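Folding helpers wanted at Walteto

I run the clothes table at Walteto, our little clothing exchange in Wirnell, and I'm looking for 3 more people to fold with us through November. It's paid by the session, and you don't need any experience. If you've ever dealt with your own laundry pile, you're most of the way there!

We get more than 500 pieces in a busy month - mostly shirts, sweaters and bed linen - and every one has to be shaken out, checked over and folded before it goes to the Irnum store. 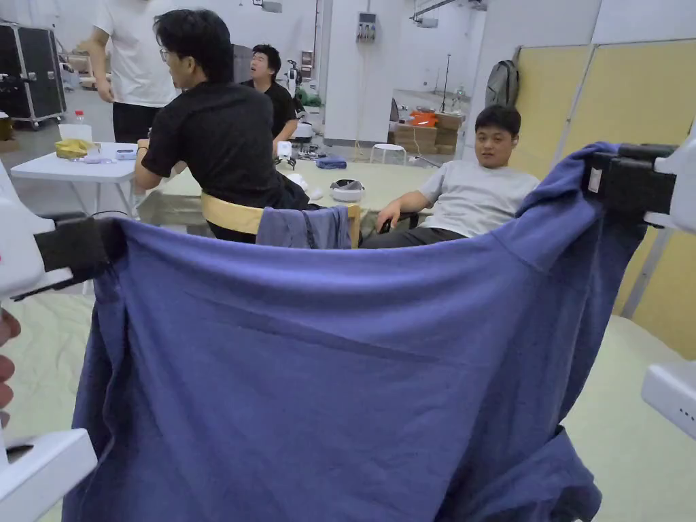
Do I have to know a special way of folding?
We teach you ours on your first visit, and most people have it down after a dozen shirts.

You'd be working at a big table with a sheet over it, so nothing snags. Pull a piece toward you, find the shoulders or the corners, smooth it flat and go from there. Anything with a stain or a missing button goes in a separate pile, and I look through those myself (I love sewing on buttons, so don't feel bad about handing me lots). 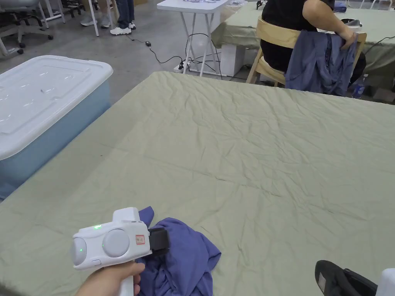
Blue-violet garment on the sheet-covered table, storage bin alongside.

Sessions run three hours with a proper break in the middle. Chairs are there when you want them, and you're welcome to bring a snack.

To apply, drop a note in the box at our door on Khurana Street by May 14, 2026. Tell me which hours suit you and whether you'd rather do clothes or linen - I can usually work with either.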